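How to Read a Long Space Opera in Order (Without a Wall Chart)

So you watched the show, liked the talking ships, and now want the books. Good. There are a lot of them, and the publisher has numbered them in a way that helps only the publisher.

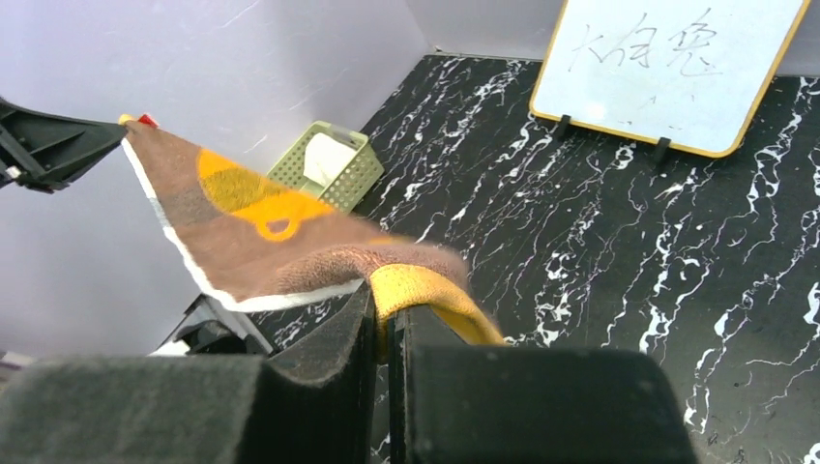
VILBERG, Tuesday, August 29, 2023

The series in question is Yakubu Akpan's Hidell cycle, which runs to 3,492 pages if you count the glossary, and you will be counting the glossary.

Step 1. Skip the prequel. It came out last, it assumes you already know who blew up the moon, and it tells you on page 2.

Step 2. Start with Grastis. The first 300 pages are a trade dispute. Keep going. Somebody gets thrown out of an airlock on page 222, so it isn't all tariffs.

Step 3. Write down names as you meet them. Akpan has two admirals called Odukoya - mother and daughter - and he enjoys not saying which one is in the room.
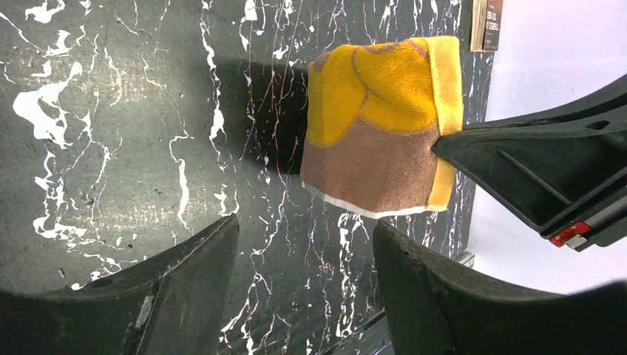 If you lose track, look at the ship. The mother never leaves the flagship, and the daughter is never allowed on it. That rule holds until the fourth book, when you'll want your notes again.

Step 4. Read the short stories after book three. Two of them matter. The one about the lighthouse doesn't, but it's the best thing he's written, so read it anyway.

Step 5. Now go back to the prequel. The moon business will make sense, or at least you'll be annoyed for the right reasons.

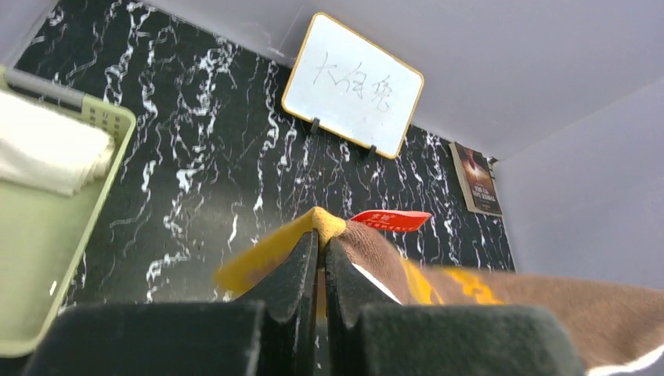 Yellow fabric held in a gripper.

The TV version merges both admirals into one person and drops the tariffs. If you want to rewatch it, do that before Step 4, while you can still forgive it.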